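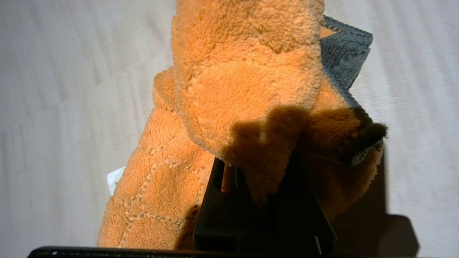 How do you stop a student robot from wiping the same bit of counter over and over and missing the rest?

Break the counter into overlapping strips in your code and have the robot tick each strip off as it finishes, so that it can't start a new pass on one it has already done. Begin at the back and work forwards. If your arm drifts, make the overlap bigger before you start fiddling with anything cleverer.

Posted in: School and college projects

Cavdale Robotics Club

Hello everyone, and thank you to whoever runs this board, it has got us out of trouble more than once! We're a small college club and our project this term is wiping down a drinks counter. The strips idea is what we started with (somebody posted it last year, I think) and on a bare worktop it does very nicely. Our trouble comes when there are things standing along the back. The arm is quite happy holding a cloth, but we can't settle how near to the bottles and the kettle we should let it go. Half the group want to move everything forward, wipe, and put it all back – the other half say leave it alone and clean the open part properly. We have to show it to the parents in May and I would dearly love not to have tea all over the floor. 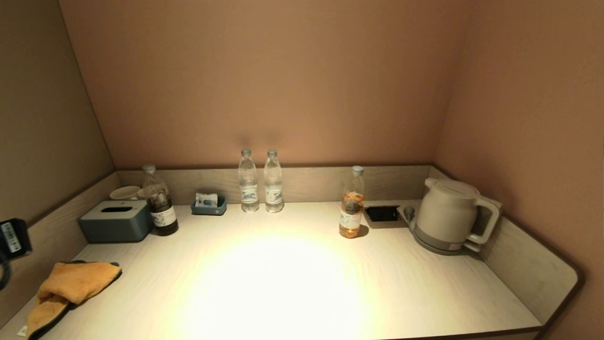
The counter, with the cloth at the front and the kettle at the far end.

We've also been arguing about how to fold the cloth, if anyone has opinions on that.

Justinas Juška

What a lovely project! I helped with something like it a couple of years back, on an arm we called Kalter, and my advice is to leave the bottles where they are for your first showing. Give every object its own no-go area in the plan and let the cloth pass in front of it. We set ours at 2 cm to begin with and knocked a bottle over almost at once, so we went up to 11 cm and it behaved. You do end up with an unwiped band along the back, and I'm afraid someone's dad is bound to mention it, but you can bring the margin down bit by bit once you trust the thing.

As for the cloth, a thick fluffy one is kind to the fingers because there's plenty to pinch, but it bunches up. Fold it into a flat pad on the worktop first and grip it near the middle. If you take it by a corner the rest just trails about and catches on whatever is nearest. I'd also measure your margin from the outside of the cloth and not from the gripper, which is a mistake we made for weeks – the cloth sticks out much further than you expect once it's pressed down.

Do treat the kettle separately, and keep it empty and unplugged while you practise.

Worka

just move the bottles by hand first

Lukoševičius

Agree with Justinas on the margins. We log every run and we're at more than 400 now, and nearly all of our spills came from going too fast near the ends of a strip. Slow it down for the turn. The middle can go as quickly as you like.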